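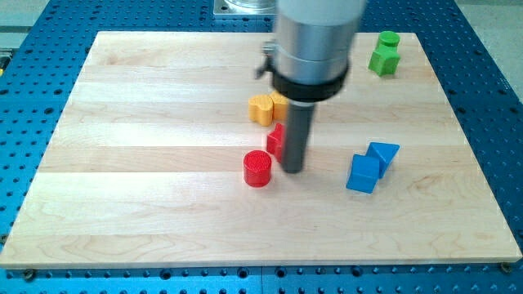 Unai Rivas
Press Officer, Parri

14 shares | 2 comments

PARRI OPENS SECOND TOY LIBRARY IN NUNOVPORT

Families can borrow building blocks, puzzles and board games free of charge from September

NUNOVPORT – Parri, the lending service for toys and games, will open its second branch in September on the ground floor of the old Skindo shoe store, next to the bus station. The new branch will have 600 items on the shelves on the first day. Any family living in Nunovport or in the villages of the bay can become a member.

The first branch, on the harbor side of the town, was opened three years ago with 135 items, most of them donated by parents. Today it has 276 member families and there is a waiting list for the more popular sets. Many of these families live on the other side of the river and must take two buses to reach the harbor. For this reason the search for a second location started last winter.

"The parents told us very clearly that they want a place near the station," said Maribeth Macaraeg, director of Parri. "A child of three years plays with a shape sorter every day for one month, and then the same child does not look at it anymore. It is a pity to buy it new and then to keep it in a closet. We prefer that it goes to the next house."

Membership is free. Each family can take home four items at one time and keep them for three weeks. The loan can be extended once, by phone or at the desk, if no other family has asked for the same item. Large items, such as play kitchens and balance beams, must be reserved before the visit.

All returned items are cleaned and checked before they go back on the shelf. If one piece is missing, the family is asked to look for it at home, but there is no fine. Parri keeps a box of spare pieces, and for the sets of blocks it is usually possible to find a replacement.

The collection at the new branch is divided by age, up to 12 years. It also includes 174 games with large print or with pieces that are easy to hold, which were chosen together with teachers from the Fidel school. These games can be borrowed by adults too, and the day centers of the town may take a bigger number of them with a group card.

The branch will open every Tuesday from 2 p.m. to 7 p.m. and every Saturday morning. During the Tuesday hours there is a play corner for small children, and the parents are asked to stay with them. The entrance has no steps and strollers can be left inside the door.

Donations are welcome from the first day. Toys should be complete and clean, and they should not need batteries. Stuffed animals cannot be accepted – the storage room is too small for them and they are difficult to wash.

To register, families need to bring one document with their address. Members of the harbor branch do not have to register again, and they can return items at either location.

14 shares | 2 comments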